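Home | Forums | New Posts | Search | Log In

Sorkville Table & Tabletop Forum > Dishes and Serving > Green cloth, pale plates: keep the blue one?

gfigueroa
I am putting together a fruit setting for a small side table and would like opinions on plate color. The cloth is green and so is the hanging behind it. I have two plates out, a light blue one and a pale yellow one. The fruit is one green apple and one red and cream piece. The question is whether the blue plate stays. It is the larger of the two and I think it pulls attention away from the fruit.

The cloth is cotton, from Gralavel, washed twice. I have not ironed it yet.

vfarias
Iron first, then decide. Creases put small shadows on the cloth and you end up judging those instead of the color. Medium heat, slightly damp, from the back.

On the plates: blue next to green is low contrast. The yellow is doing more work with the red fruit than the blue does with anything.

s_rashti
Disagree with Vicente. Low contrast is fine if the plate is pale enough, and a pale blue on mid green reads as a light shape first and a blue one second. I ran the same pairing for most of September with a Skadgate plate and had no trouble with it. What is the light source? A warm bulb turns pale blue gray.

gfigueroa
Daylight-type bulb, overhead. Two pictures from the table, one low and one from higher up. 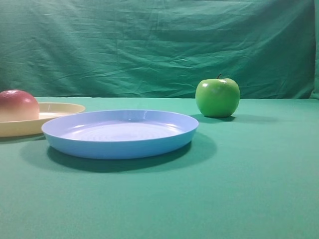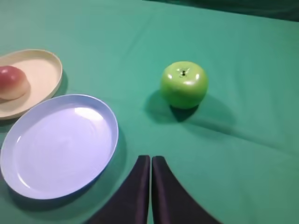
Green apple on the cloth, blue plate in front of the yellow one.

vfarias
Thank you. My opinion has not changed. The green apple is on a green ground and the blue plate takes the space where it would show up best. Put the apple on the blue plate, or take the blue plate away and put the apple on the yellow one with the red fruit.

baltasar_d
Both on the yellow plate is crowded unless that plate is bigger than it looks. I would do apple on blue, red on yellow, and pull the plates apart by the width of a hand. Overlapping rims look like a stack somebody started and left.

s_rashti
The apple is bright enough to hold its own on the cloth. It has a good shine and a clear shadow under it, and that is what separates it from the ground. Moving it onto the blue plate gives you two plates with one fruit each, which looks like a place setting for two.

baltasar_d
A place setting for two is a normal thing to have on a table.

Soledad S.
Practical note on the plates. If the blue one is plastic, check it for knife marks before you put cut fruit on it. I replaced five Aravena plates last year for that reason. Whole fruit is no problem.

Also, a deep rim hides the lower third of an apple when you are sitting down. Measure the rim before you follow Baltasar's plan.

gfigueroa
The rim is 20 mm. I sat down with the apple on the blue plate and could still see most of it. I could also see what Setareh means about two matching portions.

Current plan: iron the cloth, keep both plates, separate them, and leave the apple on the cloth to the right. If it still looks wrong I will swap the blue for white.

vfarias
White on that green will be harsh – try cream before white.

s_rashti
Agree with Vicente on that one. Cream.

Soledad S.
Does the Gralavel cloth shrink? Mine is the older weave and lost a little in length at each wash. Wondering if the new one is any better before I order.

Thread views: 3104
Contact the moderators | Copyright Sorkville Table & Tabletop Forum | Back to top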